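Call for Participants: The Jellwood Slow Growth Programme for Small Creators

Applications are open until the end of December

If you make things, teach things, review things or simply talk about things online, and a small but loyal group of people has started to listen, we would very much like to hear from you. Jellwood is looking for 12 creators to join the next round of our Slow Growth Programme, a four-month course of mentoring, group sessions and paid practice briefs for people who would like their channel to pay its way one day without losing the feel of it along the way.

I'm Nilmini Wijesinghe, and I look after the programme from first email to farewell supper. I'm going to go on a bit in this notice, I'm afraid, as I did last time, but people have told me they would sooner read one long page than six short ones with buttons, so please put the kettle on and settle in.

Who we are

Jellwood is a small agency that sits between creators and the companies who want to work with them. We began by looking after food and garden writers, back when most of them still had blogs with a sidebar, and we've grown from there into craft, repair, home learning, walking, parenting and a fair few things that are hard to put a name to. We are seven people, two of us part time, and we share a building with a framer and a language school. Most of what we do all day is read contracts, answer messages and talk creators out of saying yes too quickly.

The programme came out of those conversations. We kept meeting people who had a lovely following and no idea what to charge, or who had taken a free hamper in return for three videos and then felt rather sick about it. By the time they reached us, they had often agreed to something that would take a year to get out of. It seemed kinder to meet them sooner.

Who we're looking for

You'll have somewhere between 600 and a few thousand followers on the platform you care about most. We look at replies far more closely than we look at totals. One of the people on our last round had 1606 followers when she applied, and I think half of them must have written to her in a typical month, asking which thread she used or whether the dye would run. That is exactly the sort of account we love.

You should have been posting for at least six months, and you should be 18 or over. You need to live somewhere you can join a video call in the evening, UK time. You don't need to show your face, and you don't need expensive kit. A phone is fine, and so is a kitchen table.

We welcome people who work in pairs (couples, sisters, an uncle and nephew last year) and we count a pair as one place, with one fee between them. If you have a job, or small children, or you care for somebody, please don't let that put you off. Nearly everybody on the programme has at least one of those.

We can't take accounts that have bought followers. We do check, and we'd much rather you told us. If you did it once, years ago, and have cleared them out since, say so in your application and we'll think no less of you.

What happens over the four months

The first month is about looking properly at what you already have. You and your mentor will go back through your posts together, the ones that did well and the ones that sank, and talk about who your audience seems to be and what they come to you for. It can be a tender sort of month. People find that the thing they're proudest of is something hardly anyone watched, and the thing they dashed off while the pasta boiled is what brought everybody in. We don't tell you what to do about that. We do talk about it a great deal.

In the second month we turn to money. Randa Majali, who has been reading creator contracts for longer than the word "creator" has been used for it, runs four evening sessions on rates, rights, usage periods, exclusivity and how to write a polite email that says no. Bring anything you've been sent. Names can be blacked out if you'd feel more comfortable. Randa also covers the rules on labelling adverts and gifts, with plenty of time for questions, and hands out the rate worksheet that our own team uses.

Month three is the practice brief. Each of you is given a real brief by one of our partner companies, with a real deadline and a real fee, and you take it from first idea to finished post with your mentor close by. This time the partners are Preda, who make notebooks and planners, and Coronia, who sell houseplants by post. You may turn a brief down if it doesn't sit well with your audience, and we'll find you something else or let you write your own.

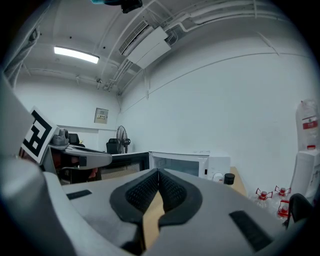

Two hand-held grippers in a white-walled room, with a microwave and water bottles to the right.

The last month is quieter. You'll write a plan for the year ahead, short enough to pin up over your desk, and you'll have a session with your mentor about the parts of this work that wear people down — unkind comments, the pull to post on holiday, the week when the numbers drop and you can't see why. Past participants come along to one of the group evenings that month, and I try to keep out of the way and let them talk.

We close with a weekend together at Plekovska, a guest house with a big untidy garden and a very good cook. Travel within the UK, your room and all your meals are paid for. There's a little bit of planned work on the first morning and then it's mostly walks and long lunches. If you can't be away overnight, come for the day, or join us by video for the morning session.

What it costs you, and what we pay

There is no charge to take part. You'll be paid £600 for the practice brief, whether or not the partner company decides to use what you make, and you keep ownership of it. The company may share your post on its own pages for the period set out in the brief and no longer.

We don't take a cut of anything you earn during the programme or afterwards. You're under no duty to sign with Jellwood at the end. Some people do ask us to represent them, and that's a separate chat with a separate contract, which we'd want you to show to somebody else before you signed it.

How much time you'll need

Please allow around four hours a week. Group sessions begin at 7.30 in the evening and we finish by nine. Mentor calls are every fortnight, at a time the two of you agree. The practice brief will take as long as your own posts usually take, perhaps a little longer if you're a fusser like me.

Sessions are recorded so that anyone who misses one can catch up, and the recordings are removed once the programme ends. Live captions are on for every group session. If you need anything else in place to join in comfortably, there's a space for it on the form, and only I will read that part.

How to apply

Please send us:

A link to the account you'd like to work on
A few paragraphs about why you started it and who it's for
One post you're fond of, with a line or two on why
One thing you'd like to understand better by the end
Any evenings you know you can't manage

You may write your answers or record them as a voice note or a video of up to 4 minutes. We have no favourite. Please don't make anything specially polished for us! The nicest application I read last time was a voice note made on a walk, with a dog barking through most of it.

Use the application form linked from the Slow Growth page on the Jellwood site. You'll get a reply to say it has arrived, and if you haven't had one after two working days, have a look in your junk folder and then give us a nudge.

Randa and I read every application, separately, and then we sit down and compare notes. In January we'll invite a shortlist to a half-hour call, with both of us on the line. It's a chat and there's nothing to prepare, though we do hope you'll have questions for us. Everyone who applies will hear back either way, and if you're on the shortlist and don't get a place, I'll write to you myself with some thoughts on your account, if you'd like them. The programme starts in February.

A few things people often ask

I've applied before. May I try again?
Yes, please do. Three people on the last round had applied more than once. Tell us what has changed since.

My account is very niche. Is that a problem?
Not a bit. We've had barometers, church bells and a gentleman who only talks about soup.

I already have an agent.
Then the programme probably isn't for you, I'm sorry to say, as it's meant for people with nobody in their corner yet. If you have an agent for something else, such as acting or books, you're still welcome to apply.

Do I have to post more often while I'm on the programme?
No. A couple of people have ended up posting less — with our blessing — and were happier for it.

Can I post in a language other than English?
Of course. The group sessions are held in English, but your channel can be in whatever language you and your audience share. Let us know on the form, and we'll do our best to match you with a mentor who speaks it.

What if I have to drop out?
Life happens, and we won't make a fuss. If you've finished your practice brief by then, you'll still be paid for it.

If your question isn't covered, write to me through the contact page and put "Slow Growth" at the top so it finds its way to me. I'm at my desk most mornings until one o'clock.

Nilmini Wijesinghe
Programme Manager, Jellwood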